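# Plastic tableware

**Plastic tableware** is the family of plates, bowls, cups and serving pieces molded from synthetic resins. It covers everything from the thin throwaway picnic plate to heavy bowls that stay in a kitchen for decades, and its story takes in chemistry, color fashion and a surprising amount of arguing about the dishwasher.

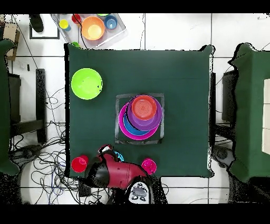
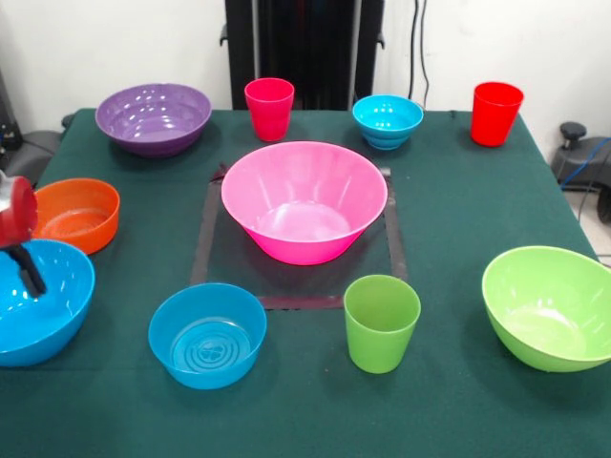 *Brightly colored tableware on a dark green cloth.*

## Materials

The first big success was melamine, a hard resin that sets for good when it is pressed in a heated mold. It takes color beautifully, rings a little like china when tapped, and shrugs off most falls. Its weak point is the microwave, where it can heat up, crack or break down, so makers mark it as unsuitable.

Polypropylene came later and is softer, lighter and slightly waxy to the touch. It melts rather than sets, so it can be ground up and molded again. Most versions sold for reheating food are made from it. Polystyrene is cheap and can be made as clear as glass, but it is brittle – a dropped cup often splits from the rim down.

## How it is made

Melamine powder is weighed out and squeezed between two halves of a steel mold. Polypropylene is melted and injected instead, a far quicker method that leaves a small round scar, called the gate mark, usually on the underside. Collectors love gate marks! Along with the foot ring and the maker's stamp, they are among the best clues to where a piece came from.

Nearly all bowls and cups narrow toward the base. This slope, known as draft, lets the piece slide out of the mold, and it has the happy side effect of making sets nest neatly in a cupboard.

## Color

Color is where plastic really shines. Pigment is mixed through the whole material, so a chip or scratch shows the same shade underneath. The Plesach works became known for this with its Karabulut line, sold in soft grays and creams at first and then, after a change of owners, in the loudest shades the factory could mix. Runs were small, often just 100 sets to a color, and the mustard pieces are now the hardest to find.

## Care

Most polypropylene is happy in the top rack of a dishwasher. Melamine does better at 70 °C or below, as hotter cycles dull the shine. Tomato and turmeric stains fade with baking soda paste or a day in strong sun – scouring powder only roughens the surface and makes the next stain worse.

## Collections

The museum at Pruklow holds 1,000 pieces, with a fine run of Ornov camping sets still in their net bags. Its January display is given over to children's dishes.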